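Skesiver Neighborhood Kitchen, progress report for December
To: Grirkeck Fund, small grants
From: Adaeze Adebisi

Sorry for the rush, writing this between the lunch shift and pickup. Full budget sheet follows Monday.

Meals. 607 served this month, all out of the Dauda Street site. Up on last month, mostly families with school out. Soup still goes first. Rice dishes second. The lentil bake did not go well, we're dropping it.

Cooking classes. 14 people signed up, class full. Four sessions done, two left. The knife skills night ran long and we had to lock up late, so the next ones start at 5:30. Two of the students have asked about the food handler card. We'd like to pay the test fee out of the training line if thats OK with you. Please let me know either way before we print the new flyer.

Cold storage. The second-hand freezer is in and running. Delivery cost more than the quote, stairs. I moved $40 from printing to cover it. Receipt is in the folder. Still need a thermometer log sheet for the door, the health inspector asked for one and she was right to.

Supplier. Kokari Produce is holding our price through the end of winter. Onions and carrots fine, greens spotty. They missed one drop and we bought retail that day. They have credited us for it.

Problems. Back door lock sticks. Dishwasher drains slow, plumber has been twice, and I think the line under the floor needs replacing. Getting a second quote before I ask you for anything. Parking complaints from next door, we have moved unloading to before 8 am and its been quiet so far.

Staffing. Evening prep lead gave notice. Job is posted, two interviews set. I'm covering evenings untill then.

Next month: finish classes, hire, sort the drain, start the Saturday breakfast trial if we have hands for it.

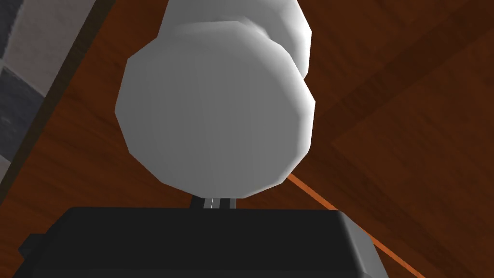
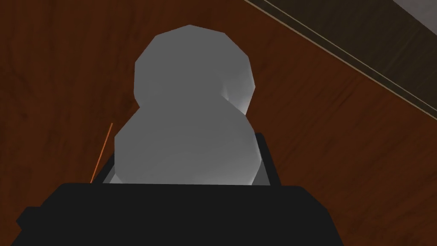

Computer renderings, plain pale shapes, close up.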